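Comparison of Two Finger Pads for the Hand-Held Gripper

Posted by Ayantu Gebreyes in February
6 comments

The evaluation of finger pads for the hand-held gripper has now been completed, and the results are set out in this post for readers who followed the earlier entries on the Fiore controller.

Two sets of pads were compared. The first was the flat Cleteck pad, which had been fitted to the tool from the beginning. The second was the ribbed Ristia pad, which is softer and bends along its length when it closes on an object. Both sets were used with the same mounts and the same camera settings. A total of 1,669 grasps were recorded, of which 865 were made with the ribbed pad.

The flat pad performed well on books and boxes. It was less dependable on smooth, rounded objects, and a computer mouse was dropped often enough that the object was moved to a separate list. The ribbed pad held the same mouse with less closing force. It did, however, show wear at the tip before 1,000 closures had been reached, and replacement pads from Ulutia take several weeks to arrive.

It has therefore been decided that the ribbed pad will be used for all further work on tables and desks. The flat pad will be kept for shelf work, where narrow gaps between books leave little space for a thicker finger. The next post will report on the change of camera lens and its effect on near objects.

Shares: 6

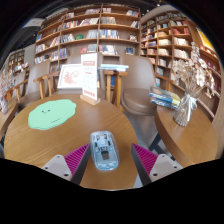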